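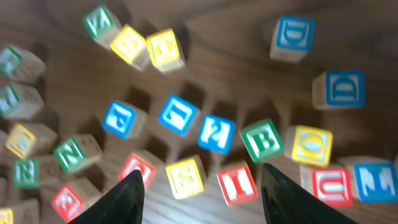
Search the Herath help pages Go

Section 9. Cleaning and Oiling Your Wevier Playroom Table

Your table will see a lot of living, and we hope you'll let it! A little care every few months keeps the wood looking good, and the whole job fits nicely into a quiet morning while the children are out (or napping, if you're lucky).

Before you start

You will need two soft cotton cloths, a bowl of warm water, a drop of mild dish soap and the small tin of Juvbridge oil that came in the box. The tin holds 90 ml, and one coat on the large table uses most of it.

CAUTION: Oily rags can heat up and catch fire on their own. Soak them in water, lay them flat outdoors to dry, and never leave them in a pile.

Cleaning

1. Clear everything off the top - blocks, crayons, cups, the lot.
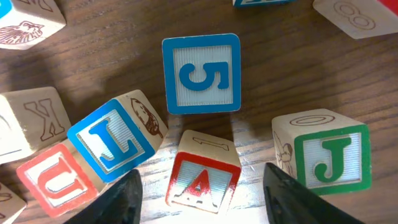

2. Wipe the top along the grain with a damp, soapy cloth. Wring it out well first.

3. Wipe again with plain water, then dry with the second cloth and let the table stand overnight.

Oiling

4. Pour a little oil onto a clean cloth and rub it in along the grain. Take your time at the corners, which tend to get skipped.

5. Wait 9 minutes, then wipe away whatever hasn't soaked in. A sticky top nearly always means some was left behind.

6. Keep the table out of use for a full day.

Note: If you have a stubborn crayon mark, see Section 10 before reaching for sandpaper.

Contact Herath Customer Care | Copyright Herath | Back to top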